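Progress report to the Trirnov fund, 2025-06-18

Hi all! Quick catch-up on the Tredness play library, as promised. I'll keep it chatty, because the spreadsheet has all the dull bits in it and you've already got that.

The big thing is that we're open on Skilside Road. The lease got signed in March, after two false starts with the landlord (long story, mostly to do with the drains), and families have been borrowing ever since. We run three sessions a week now. I'd planned on two, but the after-school one filled up so fast that I had to add another, and I'm so glad I did.

Pretend play is what flies off the shelves. Kitchens, shops, tea sets, anything with a door that opens. Puzzles are slower, and I've stopped buying the big floor ones for now. They come back with pieces missing and it takes me forever to check them in.
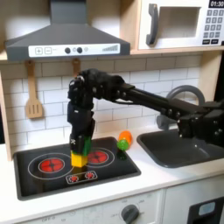 *White toy kitchen with the green block stacked on the yellow one, between the burners.*

Money next. We're a bit under on toys and a bit over on storage, and I'd like to move the difference across if you're okay with that. The shelving cost more than the quote (delivery wasn't included, and I should have caught it). Rent and insurance are right where we said they'd be.

The lending software, Kettle, has been a mixed bag. Checkouts are quick and parents like the reminder texts, but it lost our waiting list twice and I ended up typing the whole thing back in from paper. I've asked for a fix and I'm keeping a paper copy until it comes.

Still to do before the next payment: the wheelchair ramp, a proper sign out front, and a cleaning rota that doesn't depend on me staying late. The ramp quote is in and I'll send it over with the receipts. Could you let me know about the storage money before I order the last three shelf units?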